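Clikberg – Atelier de petite mécanique
Rapport d'avancement au comité de financement, deuxième période
Projet Cloleck : automatisation du prélèvement de petites pièces

Objet du rapport

Le comité a demandé un point sur l'avancement technique et sur les effets du projet pour le personnel du magasin. Le premier volet est le plus court. Le second nous a pris l'essentiel des réunions depuis décembre et c'est sur lui que portent nos réserves.

Rappel de l'engagement

La convention prévoyait qu'à la fin de cette période le système sache ouvrir un tiroir de casier, y prendre une pièce et refermer le tiroir, sur le poste d'essai, sans intervention. Le prestataire, Zapata, s'était également engagé à fournir une procédure d'apprentissage que nos magasiniers pourraient conduire seuls.

État technique

L'ouverture des tiroirs est le seul geste travaillé de façon suivie. Les opérateurs le démontrent à la main avec les outils à pince, et les enregistrements partent chez Zapata pour l'entraînement. Sept personnes du magasin ont été formées à cet exercice. La prise de pièce a été abordée en fin de période et la fermeture n'a pas commencé.
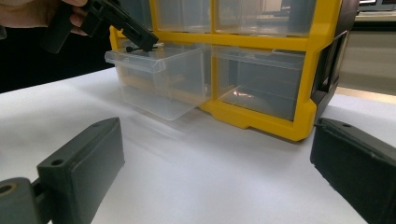
Poste d'essai, casier à tiroirs transparents : démonstration d'ouverture du tiroir inférieur gauche.

Le choix du casier appelle une remarque. Les tiroirs transparents à cadre jaune sont ceux du petit outillage, donc les plus légers et les mieux tenus de l'atelier. Les bacs métalliques de la réserve Celtomby, qui représentent la plus grosse part des prélèvements, n'ont pas été essayés. Zapata indique que le passage de l'un à l'autre sera « une question de données ». Nous avons demandé combien de données, et sur combien de semaines de travail de nos équipes. La réponse ne nous est pas parvenue à la date de rédaction.

Le dernier compte rendu du prestataire fait état de 100 % d'ouvertures réussies. Le chiffre porte sur une série menée par ses propres techniciens, casier vide, position fixe. Nous ne le contestons pas, mais nous prions le comité de ne pas le reprendre dans sa communication. Nos conditions de travail sont autres – casiers déplacés, tiroirs trop pleins, étiquettes qui se décollent et se coincent dans la glissière.

Ce que le projet change pour le personnel

Le dossier initial annonçait une « libération de temps » pour les magasiniers. À ce stade, le projet en consomme. Chaque formé passe deux demi-journées par mois au poste d'essai et ses commandes sont reprises par les collègues. Cette charge ne figurait pas au budget. Elle a été absorbée par des heures supplémentaires au premier mois, puis par un allongement des délais internes que les ateliers clients ont remarqué avant nous.

Le travail de démonstration est par ailleurs mal reconnu. Il demande de l'attention, il fatigue le poignet et il n'apparaît dans aucune fiche de poste. Deux opérateurs ont demandé à ne plus y participer. L'un évoque des douleurs, l'autre dit ne pas vouloir « apprendre son métier à la machine » tant qu'on ne lui a pas dit ce qu'il fera ensuite. La direction n'a pas encore répondu sur ce point et les responsables d'équipe se trouvent à devoir improviser.

Il y a aussi des retours favorables. Plusieurs formés apprécient de sortir de la tournée et trouvent l'outil facile à prendre en main. D'autres ont profité des séances pour signaler des défauts de rangement anciens, et une partie a été corrigée. Ce gain est réel, même s'il aurait pu être obtenu sans Cloleck.

Enfin, le magasin fonctionne beaucoup par habitude : qui range quoi, quel tiroir accroche, quelle référence traîne toujours dans le bac voisin. Rien de cela n'est relevé dans les enregistrements. Si le système est déployé en l'état, quelqu'un devra continuer à s'en charger, et il faudrait le prévoir dans les effectifs.

Dépenses

Les dépenses de matériel sont conformes au prévisionnel. Le poste « accompagnement du changement » n'a presque pas été entamé. Nous proposons d'en affecter une partie au remplacement des heures passées en démonstration.

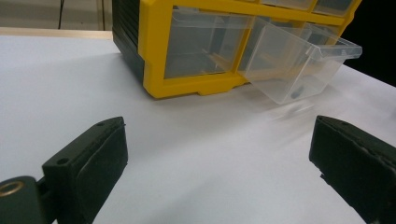
Demandes au comité

Nous demandons que le versement de la prochaine tranche à Zapata soit lié à un essai dans la réserve, sur bacs métalliques, avec nos opérateurs et pendant un service normal.

Nous demandons que le temps de démonstration soit inscrit au planning et compensé, avec une durée maximale par séance fixée après avis de la médecine du travail.

Nous demandons une position écrite de la direction sur l'avenir des postes du magasin, avant toute nouvelle vague de formation. Sans elle, nous ne pensons pas trouver de candidats.

Calendrier

La fermeture du tiroir est reportée à la période suivante. La prise de pièce le sera probablement aussi – le prestataire maintient l'échéance, nous la jugeons peu crédible au vu du rythme actuel. Un calendrier révisé sera transmis dès que Zapata aura communiqué ses besoins en enregistrements.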